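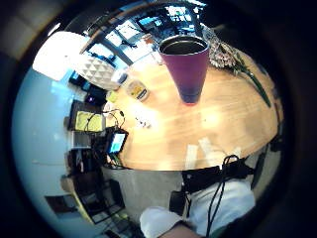
Mareike Seidel wrote to us that her charger got so warm overnight she moved it off the nightstand with a sock over her hand, and was that normal? No, Mareike, it's not, and thank you for telling us.

9/30/19 — Vundton is recalling the Truden bedside phone charger, and I wanted to write this one myself. I'm Heike Baumgart, I run product safety here, and I've had a Truden next to my own bed since last November (it's unplugged now).

The trouble is a seal inside the base. On some units it lets the gel in the cooling pad seep toward the charging plate, and the plate can overheat. We've had 63 reports of chargers running hot and 17 of gel leaking out. Two people told us they had mild skin irritation after wiping it up. Both are fine, I'm happy to say.

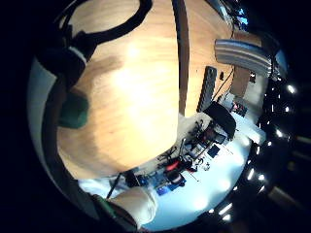
The recall covers every Truden sold in the US, in all colors, whether you bought it from us or through Lenz stores. The model name is printed underneath, next to the cord. The Cestano travel charger uses a different base and isn't part of this.

If you have a Truden, please unplug it and stop using it, even if it's been behaving perfectly. Don't open it up! If you see gel, put on gloves before you touch it, and wash with soap and water if any gets on you. 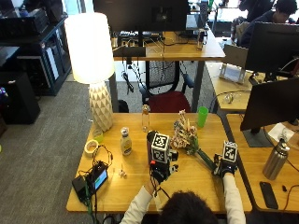 You can pick a full refund or a Cestano plus the difference in price. We'll mail you a prepaid box, and you don't need a receipt. Nahom Kumsa and his team are answering the recall line and email, and they've promised me a reply within 2 business days — hold them to it. Lenz shoppers can also take the charger back to any store counter.

Press questions go to Uwe Petersen in our media office.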